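Condine opens toy and household library in former carpet shop

Families in the Flanus area can now borrow play food, small kitchen things and everyday household objects free of charge, after Condine opened its new lending room in a former carpet shop on Lazăr Street.

The library holds 1418 items. They are lent out in mixed sets, each made up so that a child can lay a table, fill a shopping basket or play at cooking with things that look like the ones at home. Borrowers keep a set for 3 weeks and can renew it once if no one else has asked for it.

Condine has lent toys from a shared cupboard at the Flanus health centre for several years. The cupboard was open for two hours a week and there was no space to lay anything out, so parents had to choose from a printed sheet. At the new room the sets can be looked at on a table before they are taken home.

"People asked us for the ordinary things," said Ileana Crăciun, who manages lending at Condine. "We had plenty of puzzles and building bricks. What went out and stayed out was the toy fruit, the pans and the old gadgets with buttons. One family renewed a basket of plastic fruit until we had to ask for it back."

The sets mix toys with household objects. Toy food goes in with baskets, plates, cups and pans, and most sets have a few odd pieces added that are there to be sorted, stacked or given a part in a game. Children tend to decide for themselves what these are. 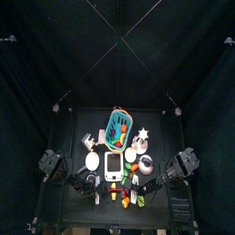
Sets are checked when they go out and again when they come back. Anything cracked or with a sharp edge is taken out and replaced from stock. Plastic pieces are washed in warm soapy water and dried overnight on racks, and objects with a battery cover have the batteries removed and the cover screwed shut before they are lent.

There are 138 sets ready to borrow at opening. A further 83 are being made up and will be added to the shelves by the end of May. These include larger sets meant for childminders and playgroups, which may be booked for a whole term.

Parents are asked to count the pieces before bringing a set back, using the card tucked inside the lid. There is no charge for one lost piece. If several are missing, Condine may ask for a small payment towards new ones, and families who would find this difficult should speak to the desk.

"Things go under the sofa. We know that," said Ileana Crăciun. "If a banana turns up six months later, bring it in and we will put it back with the others."

Shelving and storage boxes for the room were supplied by Kerari, which also fitted the low counter at the front so that children can hand in their own sets. The shop's old cutting table has been kept and is now used for packing. Work on the building took nine weeks and included a new ramp at the street door and an accessible toilet.

The room is open in the mornings from 9.30 until 12.30, and again from 3 pm to 5.30 pm during school terms. To join, adults need to bring something that shows their name and address. Children do not need a card of their own. Grandparents, foster carers and childminders are welcome to join in their own right.

Condine is also taking donations. Toy food in good condition is the most useful, along with light pans, plastic plates and cups, baskets with no broken slats, and old handheld devices that no longer work. Soft toys, glass, china and anything with a button battery cannot be accepted. Donations can be left at the desk during opening hours but should not be left in the doorway.

Notes to editors

Condine is a lending charity based in Flanus. It is paid for by grants and by donations from members.

Interviews with Ileana Crăciun can be arranged through the Condine office. Visits to the lending room are possible outside opening hours by agreement.

Ends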